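Filed under: Open Data > Language > Small Corpora

# Lurley: a word list of market and kitchen Thai, with English glosses

README, last touched in July. Maintained by Thanakorn Rojanasak. Rough in places, use it anyway.

## What it is

A word list. Thai headword, romanized form, English gloss, sometimes a note. Covers food stalls, fresh markets, home kitchens. Fish parts, cuts of pork, how ripe a mango is, what you call the bag the soup comes in. Stuff the big dictionaries skip or gloss as "a kind of vegetable".

Started as a text file on my phone when I was doing subtitles for cooking shows and kept looking up the same words. Then my aunt started adding to it. Then other people. Now it's a proper table, more or less.

## What it is not

- not a dictionary, no example sentences except where I felt like it
- not a recipe source
- no audio. People ask. Maybe one day
- not standard Bangkok speech only, plenty of southern and Isan words, see the `region` column

## Files

- `lurley_main.csv` - the list itself
- `lurley_variants.csv` - other spellings, joined on `id`
- `regions.txt` - what the region codes mean
- `sources.txt` - who gave which words, initials only
- `clido/` - cleaning script, see below
- `old/` - do not use. Kept so old links dont break

## Columns

- `id` - number, never reused. Gaps are deleted rows
- `thai` - headword, Thai script
- `roman` - romanization, see next section before you complain
- `gloss` - English, short as I could make it
- `region` - C, N, NE, S, or blank. Blank means I don't know, does NOT mean everywhere
- `register` - polite / plain / rude. Most are plain
- `note` - free text, may contain commas, so quote your fields
- `checked` - y if a second speaker agreed with the gloss

Everything is UTF-8. If Excel shows you garbage, import through the data menu, don't double click.

## Romanization

Close to the royal system but with tone marks, and long vowels doubled. Old rows used whatever I typed at the time. Clido fixes most of those. It misses words with a silent letter on the end, 35 of them at last look, listed in `clido/todo.txt`. Please fix some if you're bored.

If you only care about the Thai, drop the column. Nothing else depends on it.

## How the words were collected

Three routes.

1. My own notes from subtitling.
2. Sit-down sessions with 13 speakers, mostly vendors and home cooks. Bring a basket of things, ask what each is called, ask again with a different word order, write down both. Sessions went better in the afternoon when the stalls were slow. Mornings hopeless.
3. The Duangkaew notebook. Handwritten, a family recipe book, lent to me for a summer. Lots of older words for measures. Some I still can't gloss, they're in with `gloss` set to `?`. Leave the question marks alone unless you're sure.

Nobody was recorded. Written notes only, read back to the speaker before it went in.

## Cleaning

Run `clido` from the top folder. It strips stray spaces, normalizes the vowel order (Thai keyboards will let you type marks in the wrong order and it looks identical on screen, drove me nuts), merges exact duplicates, writes a log. Takes seconds.

It will not merge near duplicates. Do that by hand. Two words that look like a typo of each other are quite often two different fish.

## Known problems

- fish names are a mess. Same name, different fish, depending on the province. I split them by region where I could
- herbs: English glosses lean on "basil" too much. There are three of them, at least, see notes
- northern coverage thin. 28 rows. Sorry
- `register` was my call alone, so argue with me
- measures from the notebook have no metric values and I'm not going to guess
- a few glosses are British because one contributer is. Leaving them

## Changes

- 0.6: region column split from note. Bad rows moved to `old/`
- 0.5: added 20 words for knife cuts and chopping
- 0.4: Clustmont mirror set up, updates a bit behind this one
- 0.3: fixed the coconut section, grated and shredded were swapped all the way down
- earlier: no log, it was a phone note

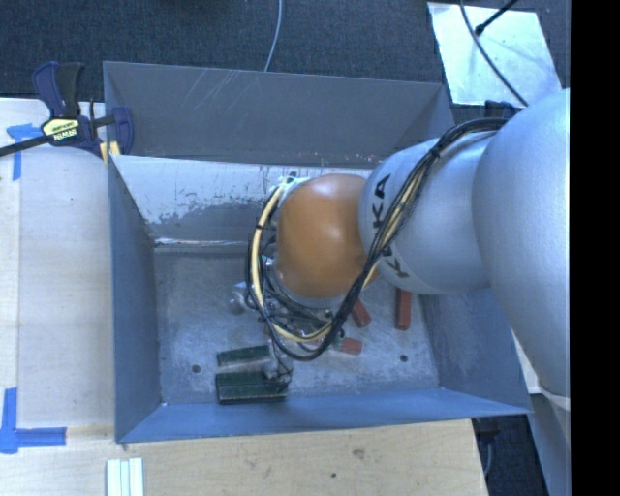 ## Using it

Free for anything, including paid work. Credit the list by name and say which version. If you change glosses and republish, rename it so people don't send me your bugs.

Teachers: the plain rows with `checked` = y are the safe set. Filter out rude before you print, learned that one in front of a class.

## Adding words

Send rows in the same column order. One word per row. Tell me where you heard it, province is enough. Don't copy from published dictionaries, I can't take those. Don't send whole recipes either, lovely but no.

Leave `id` blank, I fill it in. I do a batch when I have a free evening so it may be a while.

## Comments

**nok_in_leeds**: the mango ripeness rows are so good. my mum disagrees with two of them, sending her versions

**Pete R.**: Column order in variants doesn't match the readme, `roman` comes before `thai`. Easy to fix on my end but it caught me out.

**thanakorn**: yes sorry, variants is backwards. will swap in 0.7

**jasminerice_b**: is there a word for the crispy bit stuck to the bottom of the pot? couldnt find it

**thanakorn**: there is, search "scorched" in gloss. I should add "crust" too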